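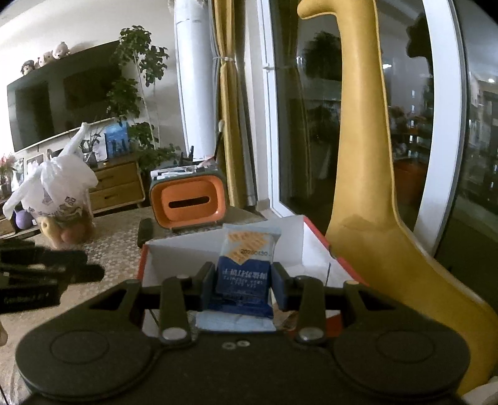
Handheld gripper collection - what are your written rules for home sessions?

Started by tallow_pete, 14 replies

tallow_pete
We run a small pick and place dataset with handheld grippers, all collected in people's houses. Up to now the rules have lived in my head and in one long chat message. We have new collectors starting in February and I need a proper document. I have a draft of two pages. The main points:

1. Gripper starts and ends every episode open and clear of the box.
2. One object per grasp. If you pick up two, finish the episode and mark it bad.
3. No fixing with the free hand once recording has started.
4. Objects that crush, leak or spoil get a date check before the session.
5. Do not tidy the house. Do not stage the house either.

Number 5 is the one I keep getting pushback on. What does everyone else do?

kestrel44
Rule 1 is good. Add a hold at each end. We ask for a full second of no motion before and after or the trimming script eats the approach.

For rule 5 we do the opposite. Floor cleared to a meter around the work area, always. People kneel and shuffle with their eyes on the fingers, and they trip.

tallow_pete
A meter is a lot in an apartment. Half the living rooms we work in would have to be emptied into the hallway.

kestrel44
Then work somewhere else in the apartment. A trip hazard is a trip hazard.

moss_and_bolt
You're talking about two different things. Clearing what you could step on is safety. Clearing the shelves, the TV cabinet, the toys and the plants is changing the data. I would write them as separate rules so no one thinks the first covers the second. Ours says "clear where your knees and feet go, leave everything else."

tallow_pete
That wording is better than mine. Taking it.

Venkatesh Bangera
I review episodes for the Woltonell project, so I see what comes back rather than what was planned. In the last batch I rejected 71 episodes. 31 of those were packaged food, and nearly all of them failed the same way: the collector squeezed until the wrapper slid or the thing inside broke. Our gripper has no force readout, so the rule has to be about what the person can see. We tell them to stop closing when the wrapper first dimples, lift a little, pause, then carry on.

Also please write down where on the packet to grip. If one collector always takes the sealed end and another always takes the middle, that's fine, but you want to know it afterward. We have a field for it.

gantry_lou
Not sure I agree on the pause. If you teach every demonstration to lift, stop and think, the policy will lift, stop and think. We had one that hung over the box like it had forgotten what it came for. We took the pause out and told people to move at a slow, even speed.

Venkatesh Bangera
How long was your pause?

gantry_lou
Whatever the collectors felt like, so anything up to a couple of seconds.

Venkatesh Bangera
Ours is very short, more of a change in speed. But I accept the point. If it isn't defined it will spread. I would sooner see no pause than an undefined one.

rhubarb_dc
What's the date check for in rule 4? Is that for food safety? Nobody is eating these after they've been squeezed sixty times, I hope.

tallow_pete
Partly that. Mostly it's that old snacks go stale and crumble, and then the packet behaves differently from a fresh one. We note the printed date in the object list, exactly as it appears on the wrapper. If it says 20250430 you write 20250430. Don't convert it, and don't decide for yourself if it's a made-on date or a use-by date. Somebody who can read the label does that later.

rhubarb_dc
OK, that makes sense. We had a mess with month and day swapped, so copying it as printed would have saved me an afternoon.

kestrel44
We retire a packet after 60 grasps whatever the date says. The seams give out and the air goes.

moss_and_bolt
Is 60 from testing or did someone pick it?

kestrel44
Someone picked it. It was me. Most of ours look tired well before that, to be fair.

gantry_lou
Two things missing from the draft. Box placement: say whether the flaps are up, down or taped, because a standing flap catches the finger arms and people start coming in at odd angles to avoid it. We allow flaps up but you have to keep them that way for the whole session. And the linkage screws. Check them by hand before you start. Ours work loose and then one finger closes late.

tallow_pete
Screws were in the old checklist and I dropped them by mistake. Going back in. Flaps I hadn't thought of at all. I'd rather have a mix of both across sessions, but agreed that it should stay the same within one.

fennimore
What about privacy? I'm surprised it's post 18 and no one has raised it. You are recording inside homes. Family pictures, mail, screens, and reflections, which everybody forgets. Glass doors at night are as good as a mirror.

moss_and_bolt
It's not post 18, but yes. TVs and monitors off is a hard rule for us. Framed photos we let the householder decide, and if they want them moved, they move them themselves.

fennimore
And windows and glass?

moss_and_bolt
Curtain closed if they have one, otherwise the reviewer checks for faces and we blur.

kestrel44
So now you're staging the house.

moss_and_bolt
For privacy, yes. I don't mind that one. It's written down and it's the same everywhere.

Venkatesh Bangera
I would put it above everything else in the document. A bad grasp costs you one episode. Someone's face in a window can cost you the whole home, and the family will not have you back. Please also get consent in writing for each session and not once per household. People change their minds and they should be able to.

gantry_lou
Per session is heavy. We do ten short sessions in a visit.

Venkatesh Bangera
Per visit, then. I meant each time you come through the door.

tallow_pete
Revised order, going by all this:

1. Consent signed for the visit. Screens off. Photos are the householder's call. Glass covered or flagged for the reviewer.
2. Clear where your knees and feet go, leave everything else.
3. Screws checked, finger pads wiped, box flaps the same all session.
4. Object list filled in, dates copied as printed, grip point noted.
5. Start open and clear, hold one second, slow even speed, hold one second at the end.
6. Stop closing when the wrapper dimples.
7. One object, one hand. Anything else gets marked bad, and you keep the recording.

kestrel44
Why keep the bad ones?

tallow_pete
Because the collectors were deleting them and I couldn't tell which objects were giving trouble. Almost every question I have about a session gets answered by the failures.

kestrel44
Fair. I still want my meter.

rhubarb_dc
Can you post the full version when it's done? We'd use it mostly as is. Our grippers are the narrow kind, so I'd have to redo the part on pads.

tallow_pete
Will do. It needs a read from the Podthorpe people first as they do their sessions with kids in the house, and I have nothing at all about kids in there yet.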